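Project Report: Putting Together Issue 9 of Ulton
Haruto Mizuno, Creative Writing and Publishing, Sasville

So this is my write-up of the spring publishing project, where five of us took over the student literary magazine for one issue. I was the fiction editor, which sounded very grand in the first meeting and mostly meant I had a spreadsheet.

Our theme was "Rooms I Slept In." Fumiko Hamada came up with it, and I'll admit I voted against it (I wanted "Weather"). I figured we'd get a pile of dream stories. We did get dream stories! But we also got hospital poems, a really funny essay about a night train, and a prose poem called "Girnotel," set in a made-up hotel where every guest gets the same key. That one opened the issue in the end.

We had 319 submissions by the time the form closed in April. The rule was that every piece got two readers, and if they disagreed it went to Celina Kołodziej, our managing editor. Celina disagreed with everybody pretty evenly. My word limit for fiction was 4000, and I wish I'd set it lower, since reading long stories on a phone between classes made me grumpy and I don't think I was fair to a few of them. I went back and reread those over a weekend and moved one from no to yes.

The hardest part for me was editing a story called "Venckus" by Haruto Honda (yes, two Harutos, and yes, our emails got mixed up all semester). It's about a man who sleeps in his late landlord's room for a week. I loved it, but the last page explained everything the first pages had let me guess. I sent him a long, nervous letter suggesting he stop a page earlier. He wrote back that he'd cut half a page and not one line more. We went back and forth over a single paragraph about a curtain! He kept the curtain. Reading the printed copy now, I think he was right about it, and I'd have lost the best sentence in the story.
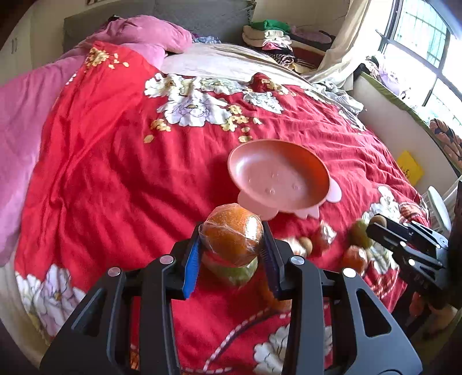

Wrapped orange, red floral quilt.

Layout was Yoshinori Fukuda's job, and I sat with him for most of it so I could learn. Poems with long lines were a nightmare. Our page was narrow, so we had to choose between shrinking the type and letting the lines turn over, and we asked each poet which they'd hate less. Most picked the turned lines. One poet sent us a whole new version with shorter lines, and I liked it better than the one we'd accepted, though Fumiko didn't.

We also messed up the contributor notes. I'd asked people for "a short bio" and didn't say how short, so I got everything from one line to a full page with a list of forthcoming work. Next time I'd put a limit right on the form. I'd also ask how people want their names printed, because we had to fix two of them at the proof stage and one was mine.

The PDF of the issue had 719 downloads as of Aug 22, 2025, when I finished this report. The print copies went to contributors first and then to the English office, where there's still a small stack by the door if anyone wants one. Celina has the reader spreadsheet and the rejection letter templates and will pass them on to whoever edits the next issue.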